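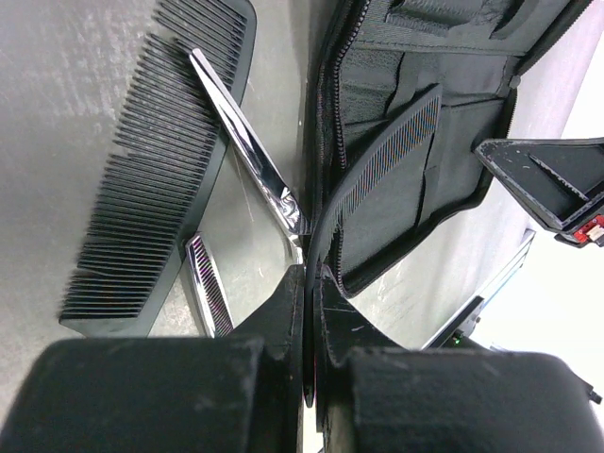

*Comb, scissors and the open tool case on the gray surface.*

Friday, June 21, 2024

The open day at the Ashour barber school in Cunbridge started at 11 and was busier than I expected. Visitors went through in groups of up to 20, and ours was close to full. The school has two floors, with the cutting stations downstairs and the classrooms above.

We began upstairs with the tool session. Each student gets a kit in the first week and keeps it for the whole course. The kits come from Braner, a supplier in Ikora, and the price is included in the fees. I asked if you could bring your own scissors. You can, but a tutor has to check them first.

The black comb is the kind I use at home without thinking much about it. Its teeth are finer and closer together along one section and wider apart along the other, with a small step where they meet. We were told to start with the wide teeth to get through the hair, then switch to the fine ones for lifting a section before the cut. The scissors were long and polished – they show every fingerprint, according to the tutor, and students wipe them down after each client.

The case is black fabric with compartments inside and a long zipper. I liked it better than the hard boxes I saw at another school, which take up half a station.

Downstairs we watched two haircuts from behind a rope. It was hard to hear over the dryers, and the people at the back missed most of the talk on necklines. A second tutor answered questions by the door afterward.

The next course starts in October. Application forms are in room 101, and you need to bring ID. Parking behind the building is free but fills up early, so I ended up two streets away.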